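How to try out a gripper with a pouring test

I get asked fairly often how I decide whether a gripper is worth bolting on for good, and my answer is nearly always the same: make it pour some water. Picking up blocks is fine for a first morning, but blocks are stiff and they don't slosh about. A cheap plastic water bottle gives under the fingers, its weight moves as you tilt it, and you find out very quickly if your grip is any good (sometimes all over your table, so have a cloth handy).

I've been doing it this way since March, when Holger Engebretsen lent me a Fernus gripper to compare with my old Brekke one. It's a cheap evening's fun and you don't need any fancy measuring gear.

What you'll need

A thin-walled water bottle with a screw cap
A light plastic jug or pitcher, the wider the better
A kitchen scale
A table you don't mind getting wet
Tape and a pencil
Your arm, your gripper and whatever you use to drive it

Step 1: Mark the table

Put the jug where the arm can get above it without stretching right out. I like it well inside the reach, because a nearly straight arm gets twitchy at the wrist. Draw round the base lightly in pencil, or put down four bits of tape, so it goes back in the same spot every time. I skipped this on my first go and spent the whole evening wondering why the results were all over the place. The jug had crept a couple of fingers to the left!

Step 2: Fill the bottle, but not by much

Start with 200 ml. A full bottle is stiffer and heavier, which makes things easier for the fingers and harder for the arm, and you want to look at one thing at a time. Weigh it with the cap on and write the number down.

Step 3: Do the whole move with the cap on

This is the step people want to jump over. Please don't. Run the lift, the swing across and the tilt with the cap screwed down tight, as slowly as your controller will let you. Watch the neck and see where it ends up compared with the rim of the jug. Then watch the fingers and see how much the plastic dents.

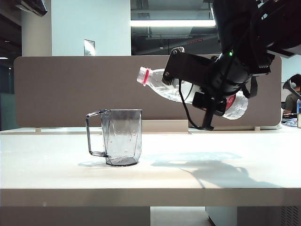 Capped run with the bottle nearly level. The cap sits just above the jug and slightly to the right of its top.

If the neck lands short like that, shift the end point of the move across and leave the jug alone. You've just marked its place, after all. I nudge mine over in tiny steps until the mouth of the bottle is properly inside the rim, then save the position under a new name. (Keep the old one too. Eskil Westerberg saved over his and had to start from scratch.)

Have a look at your cable as well while you're going slowly. A bit of slack loop is what you want so the wrist can turn, but if it hangs low enough to catch a jug handle it'll do exactly that sooner or later. Tie it back a little, turn the wrist all the way in both directions by hand, and check nothing pulls tight.

Step 4: Set the grip force

Start low and go up. Lift the bottle, tilt it, bring it back, and look for slipping. A pencil line on a bit of tape next to the finger shows it nicely. When the line stays put through 3 lifts in a row, stop adding force. With the cap off, too much squeeze pushes water up the neck before you've even started tilting, and then your pour begins somewhere over the table.

The Brekke needed a good deal more squeeze than the Fernus for the same bottle, and it left a crease each time. I put that down to the smooth pads, though Alvar Ljungberg reckons mine are just worn out and I should buy new ones before I moan about it. Fair enough.

Step 5: Take the cap off

Now pour for real. Tilt slowly to begin with, hold, then bring the bottle back up a bit quicker than you tipped it, or it dribbles down the outside. Weigh the bottle again afterwards, then weigh the jug. Whatever's missing between the two is on your table.

Do the same pour ten times with each gripper, using a fresh bottle when you swap over. A creased bottle folds in the same place again and it'll make the second gripper look worse than it is.

What to write down

Grip force, tilt speed, water lost, and whether the pencil line moved. I also jot down which bottle I used, as they vary more than you'd think. If you try it with a glass bottle, go back to step 4 and start the force from the bottom again.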